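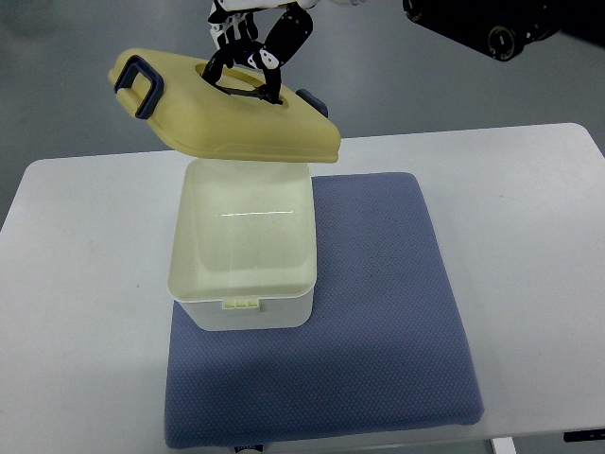

Yellow lid, blue clips.

Sun 5 April

I spent most of the weekend dealing with the pantry, which I had been putting off all winter. It is a narrow closet next to the back door with 3 deep shelves, and things get pushed to the rear and stay there. I found a bag of lentils from before we moved to Wustow, and two open bags of the same brown rice.

The real trouble was moths. We had them last April too. I threw out the oats, the cornmeal and most of a bag of bread flour, then vacuumed the shelf corners and the little holes where the pegs go. The larvae like those holes. After that I wiped everything with plain vinegar and left the door open overnight.

Anything made of grain now goes in the freezer for four days before it goes on a shelf. I picked that up from the woman at the Warnent mill shop, who does it with her own flour at home. It kills the eggs. You do have to let the bag come back to room temperature before you open it, or the flour takes on damp and clumps.
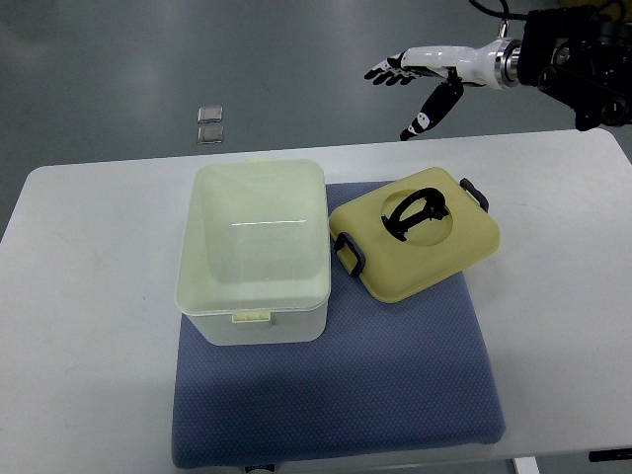 An open container on a blue cushion pad.

I am done with folded bags and clothespins. A moth will walk right into a folded bag. Everything dry is going into containers with lids that clip down, and I bought 16 of them in 2 sizes. The big ones hold a full bag of flour with room for a scoop. The small ones are for beans, raisins and the Folness rye flakes, which I only use in one bread and which cost too much to lose.

Labels are masking tape and a marker. I write what it is and the month I filled it. I tried a label maker a few years ago and stopped using it when the tape ran out. 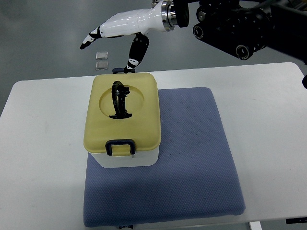 The other change is that I am buying less. The bulk store on the Ó Flaithearta road has a discount on large sacks, and I used to take it every time. But we are a small household and I bake once a week, so a large sack sits for months - long enough for anything living in it to get comfortable. I would sooner pay a little more per pound and finish the bag.

I still have the spice drawer to go through, and the shelf above the washer where the pet food is kept. The moths may well be in there too. I hung one sticky trap by the washer this morning and will check it on my next day off.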